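4. Trim and Perceived Formality in Everyday Tops

4.1 Garment records

The wardrobe survey produced 1000 garment records, of which 400 concerned tops worn at least once a week. Each record was completed by the owner at home and included the fiber content given on the care label, the length of ownership, the occasions on which the garment had been worn, and a free-text comment. Households were recruited in Zakmont and Bralov. Collection opened in May and closed before the onset of cold weather, so that heavy knitwear is underrepresented and the results should not be extended to winter dress.

Owners described their tops in their own words. The terms were then grouped under the headings of the Berchtold garment list, with two changes. Collared knit shirts were separated from woven shirts, and plain T-shirts were separated from those with a contrasting finish at the neck, sleeve or hem. The second change was made after the pilot, in which several owners refused to place trimmed T-shirts in the same group as those they slept in.

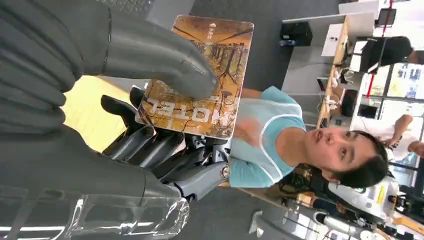 The grouping was carried out by two coders working separately. Disagreements were most frequent for tunics and for long tops worn over leggings, which some owners regarded as short dresses. Where the comment did not settle the matter, the garment was placed under the heading the owner had used first. No record was removed on these grounds. Garments bought for a single event and not worn again were retained in the full set but were left out of the analysis that follows.

4.2 Treatment of contrast edging

Piping, binding and ringer bands were recorded as a single feature, contrast edging. The three differ in construction. Piping is a narrow strip folded along its length, often around a cord, and caught into a seam so that it stands out as a fine line. Binding encloses a raw edge. A ringer band is a separate piece of ribbed fabric joined to the neckline or sleeve. Owners seldom made these distinctions and used the word "piping" for all three, and a finer scheme would have rested on the coders' judgment alone.

Edging was further recorded by position (neckline, sleeve, hem, or a combination of these) and by whether it was lighter or darker than the body of the garment. Light edging on a pastel ground was treated as low contrast. White edging on navy or black was treated as high contrast. The Jomach shade card was used for body color, with the garment held in daylight – a condition that owners were asked to observe and that most reported having met.

Owners tended to rate low-contrast tops as suitable for work and for visits, and high-contrast tops as suitable for sport or travel. Position mattered less than had been expected. A top edged at both neckline and sleeves was rated much as one edged at the neckline only, although comments on the former more often used the words "neat" and "finished."

Figure 1. Light blue short-sleeved T-shirt with white piping along the neckline and sleeves.

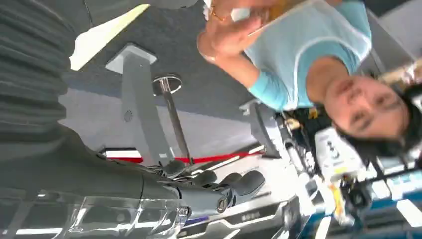
4.3 Length of ownership

Trimmed tops were kept longer than plain ones in both towns. Part of this difference may reflect price, which was not recorded. Comments also point to laundering: owners reported washing trimmed tops with greater care, and several kept them apart from dark items for fear that the edging would take up dye. Discoloration of the edging was given as a reason for disposal even where the body of the shirt remained sound.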